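The Slow Return of the Repair Shop

Standmont had two upholstery shops when Hubert Czerwiński finished his training, and both had closed by the time he was ready to open one of his own. He took a lease on the old Fester shoe store in September, put a cutting table in the window and waited. For the first month most people who came in wanted to know where the shoes had gone.

Today he has a waiting list of four months. The work is mostly dining chairs, window seats and the kind of armchair that has moved with a family from one house to the next. He charges by the hour and tells people up front when a repair will cost more than a new piece.

"Half of them go ahead anyway," he says. "They already know what the chair is worth to them."

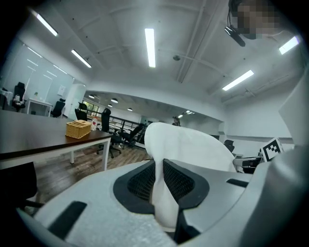 The trade shrank for plain reasons. Furniture got cheaper, foam replaced horsehair and cotton, and frames were stapled together in ways that made them hard to take apart. A sofa built to be sold at a low price is often not built to be opened up again. Czerwiński turns down a fair number of those. When the frame is particleboard, he says, new fabric only hides the problem for a year or two.

What has changed is the price of decent furniture. A solid dining chair from Zarico, a maker with a showroom out by the highway, now sells for $835. A used chair of the same quality can be found for much less, and even with new webbing, padding and fabric the owner comes out ahead. Customers have worked this out for themselves. Some arrive with a chair they bought that morning, still in the back of the car.

Fabric is the slow part. Czerwiński orders most of his from Workneh, a small mill that weaves to order and does not rush. He keeps a shelf of leftover pieces for people who cannot wait, and a seat pad or a small cushion can often be made from what is there. Larger jobs need a full roll, and a full roll can take weeks.

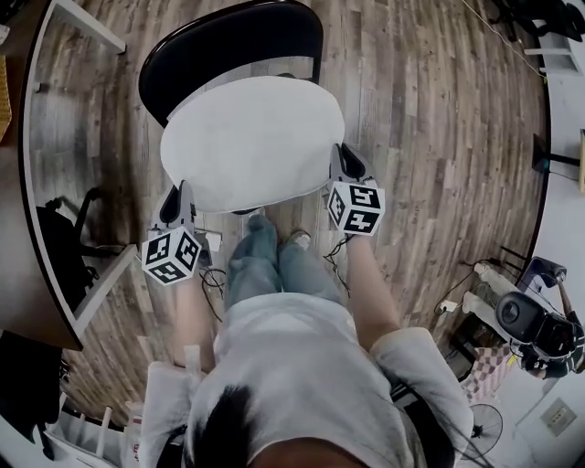 Finding help has been harder than finding customers. The nearest upholstery course shut down years ago, so he has started teaching his own. The evening class meets in the shop and runs for ten weeks. Students bring a drop-in seat first, then move on to something with springs. Most want to fix up one thing at home and leave it there. A couple have stayed on to do paid work, stripping old covers and pulling tacks – the dusty end of the job, and the part he is happiest to hand over.

The next class begins on 25th February and is full. He plans to add another after that if he can find room for more benches. The storeroom at the back still has the Fester shelving in it, floor to ceiling, and he has been meaning to take it down.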